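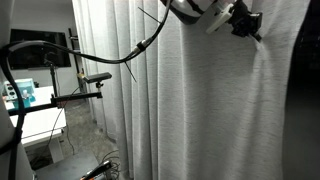 I've had the Stirum blackout liner up in my bedroom since June, so it's time I wrote this up. Short version – I like it a lot, with one big gripe about the hooks.

Some background. My bedroom faces east and I work late shifts, so by 5:30 in the morning I was wide awake and furious. I tried a sleep mask (hated it) and then a Flukora roller shade, and that one let a bright stripe in down both sides. Efua Aryee from work told me to quit buying shades and just hang a liner behind the curtains I already had. Smart woman!

The Stirum comes as two panels, each 90 inches wide by 90 long, and mine cost $215 for the pair. Yes, that's a lot for something you never look at. The Ackah one is cheaper, but it smelled like a new shower curtain and I sent it back after two nights.

Hanging it took me most of a Wednesday evening. You get 19 hooks per panel and they are stiff, stiff plastic. My thumbs were sore the next day and I snapped one hook clean in half. Stirum did mail me a spare, no argument.

Once it's up, though, wow. I slept until nine the first morning and thought my alarm had died. It cuts the street noise a little too, mostly the bus brakes.

It wrinkles in the package and the wrinkles hang around for a week or so. Don't iron it, the label says so in three places. Wash it cold and hang it back up damp.

Four stars. I'd give it five with metal hooks.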